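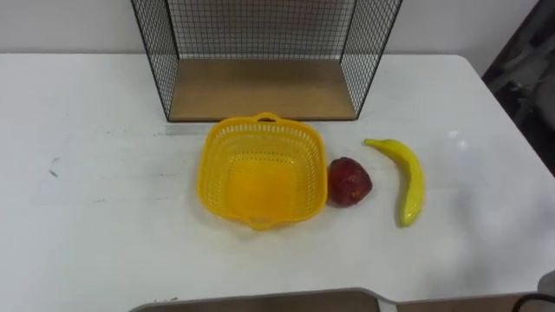

Match Official Retention Project: Interim Report to the Penine Fund

Submitted by the Grinen Regional Soccer League
Reporting period: September to March

1. Purpose of the grant

The Penine Fund awarded the League a grant to reduce verbal and physical abuse of referees in youth and adult amateur play, and to keep newly certified referees active past their first season. This report covers the first half of the funded term. The financial statement has been sent separately.

2. Summary of progress

The League played 867 sanctioned matches in the reporting period. All of them were covered by the new incident reporting procedure. Referees filed 122 incident reports, most of them concerning language directed at the referee by coaches or spectators. Two reports involved physical contact. Both were referred to the disciplinary panel within the time limit set in the grant agreement, and both resulted in suspensions.

The League has no reliable earlier figure to compare these with. Under the old system, reports were made on paper and often were not kept after the season closed. We therefore make no claim at this stage that abuse has gone up or down. The present season will serve as the baseline.

3. Reporting system

The online form supplied by Tsuji went live in September. A referee can complete it on a phone before leaving the field. Early in the season the form did not save entries where there was no signal, and several reports from the Rarnwood fields had to be entered again from memory. Tsuji corrected the fault in November. The form now stores an entry and sends it when a connection is available.

Clubs receive a copy of any report that concerns their players, staff or supporters. Some clubs objected to receiving reports with the referee's name removed, saying they could not respond properly. The League has kept the name off the club copy where the referee is a minor and will review the rule for adult referees before the fall.

4. Mentoring

Seventeen first-year referees were matched with experienced officials. Each was to be observed at three matches, with a short conversation afterward. Observations are behind schedule. The weather closed the lower fields at Rarnwood for much of January and February, and rescheduled matches were often played on weeknights when mentors could not attend. The remaining observations have been moved to April and May.

Written feedback from first-year referees has been favorable on the whole. The most frequent request was for help in dealing with coaches at halftime, a subject the training course covers only briefly. A session on this has been added to the spring course.

5. Discipline

The panel adopted a revised schedule of penalties in October. Abusive language toward a referee under 18 now carries a longer suspension than the same offense toward an adult. Clubs may be charged for the conduct of spectators if they fail to name a field contact before the match. Appeals are heard by a separate panel whose members have no tie to either club. The waiting time for an appeal remains too long, and the League is recruiting additional panel members.

6. Changes to the work plan

The League requests approval to move the unspent travel allowance for mentors into the second half of the term. No increase in the total award is sought. The spectator conduct signs planned for February will be installed in April, after the ground at the main entrances has been repaired.

7. Next period

Work will center on completing the mentor observations, holding the spring course, and preparing a season report for all member clubs. The final report will include the number of first-year referees who register again.

Comments

Touchline Parent
Glad to see this posted in full. Will the season report list incidents by club? Our club would want to know how it compares.

U12 coach
The field contact rule is fine for big clubs. We have one adult per team some weekends and that's the coach. Who are we supposed to name?

whistle_again
Second-year ref here. The form works much better since November. I still lost one report in October and never got around to redoing it.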